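Delivery Pipeline for a Conditional Access Client Update: Project Report
16 September 2023

1. Background

The project covered the update path for a set-top box client used by a small pay-TV operator, Zallthorpe. The client decrypts broadcast channels and handles entitlement messages. Before the project, each software update was sent to the full installed base in one overnight window, and faults were found through calls to the help desk. The goal was to replace this with a staged rollout and to measure the load it put on the head end.

Work started in May with access to the operator's test bench and a copy of its subscriber database with the personal fields removed. The middleware on the boxes is Ginent, version 5. The carousel server that sends the update images is an older Stubbs unit with no scripting interface, so all control had to be done through its file drop folder.

2. Design

The installed base was split into 10 groups using a hash of the smart card number. A group becomes eligible when its number is written into a small control table, broadcast next to the update image. The client reads the table at standby and compares it with its own group number. If there is a match, the image is downloaded to the spare flash bank and checked against its signature before the bank is switched.

Two other methods were considered. Grouping by region was dropped because the regional codes in the database were incomplete. Grouping by box model was kept as a second filter, as the two models in service have different boot loaders.

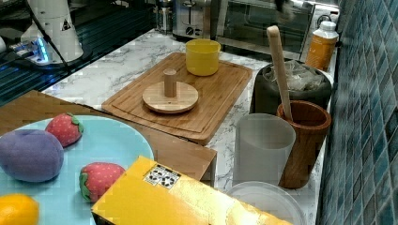

The control table is signed with the same key as the image. This adds a step for the operator but avoids a second key store on the client. A counter in the table header prevents an old table from being replayed. The counter is held in protected memory and survives a factory reset.

3. Test Setup

Tests were run on 35 boxes connected to a closed cable segment. Each box wrote its state changes to a serial log, and the logs were collected by Skulley, a log parser written for the project in Python. Skulley matches each download with the table version that triggered it and reports any box that moved out of turn.

4. Results

All boxes followed the group order in the final test run. The average download took around 6 minutes from table match to bank switch. In an earlier run, two boxes stayed on the old image after a power cut during the signature check. The cause was a flag that was set before the check had ended. Moving the flag to the last step fixed the fault, and it did not return in repeat tests.

Load on the carousel did not change with the number of eligible groups, as expected for a broadcast system. Load on the return path did change. Boxes report their new version at first boot, and these reports arrived in bursts. A random delay was added to spread them out.

5. Limits and Further Work

The test segment had a clean signal, so the effect of packet loss on download time is not known. Rollback was tested by hand only. The control table has no field for pausing a group that has already started, and adding one would need a change to the table format and a new client build.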